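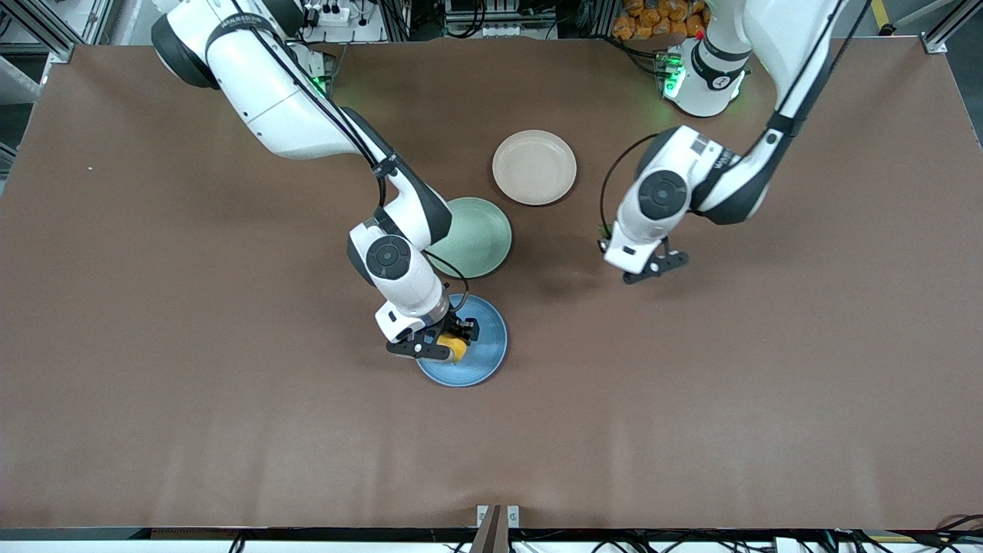 The Wunia bench kit from Zendell is now on the price list at 2,354 euros, arms not included. It is sold as an add-on for shops and labs that already own a pair of light arms and want a tabletop cell for small-part handling. The price covers two parallel grippers with two fingers each, a mat, the mounting hardware and a license for the Ollolow control software. Plates make a sensible first workpiece for it, and a blue one with a darker rim is a good target when a small yellow part has to be brought in from above: the contrast is high, and the open gripper on the second arm can stay clear over the mat to the right of the green plate until it is called. We ran the kit through setup, calibration and a short set of pick-and-place routines. Notes follow.

**Mounting and cabling**

Adapter flanges are supplied for two bolt patterns. Ours fit without rework. The grippers draw power and data over a single cable, routed along the outside of the arm with clips. Leave a service loop at the wrist. The manual gives a minimum bend radius but no recommended loop length, and Svenja Hellwig, who did our install, had to redo the first arm after the cable went tight at full wrist rotation. Zendell's support desk replied the next morning with a drawing that should have been in the box.

**Software**

Ollolow runs both arms from one timeline. Each arm has its own track, and shared zones are drawn on a plan view of the table. An arm that wants to enter an occupied zone waits at the boundary. This worked as described in all our routines. The wait is conservative: with default settings the second arm pauses well before it needs to, and cycle time suffers. The margin can be reduced per zone, but only in the advanced menu, and the change does not carry over when a routine is copied. Reinhold Ostermann has filed this with the vendor.

Grip force is set as a percentage of maximum. We would prefer newtons. For thin plastic parts, start low and step up.

**Finger pads**

The stock pads are smooth rubber. They hold flat-sided parts well and curved rims less well. Stöcker sells a ribbed pad that fits the same screws, and we have left those on for anything with a rounded edge. Pads are listed as a wear item. Changing a set takes a hex key and a few minutes, followed by a fresh zero on the fingers.

**What is missing**

No camera is included, and the software expects one for anything beyond fixed positions. The parts list names supported models. There is also no cover for the wrist connector, so keep liquids and fine dust away from it.

**Terms**

Delivery is quoted at 14 working days. The warranty runs two years on the grippers and excludes pads and cables. Loan kits can be booked through Ludger Kröger until the end of February, one week per group. Return all flanges, including the pair you did not use.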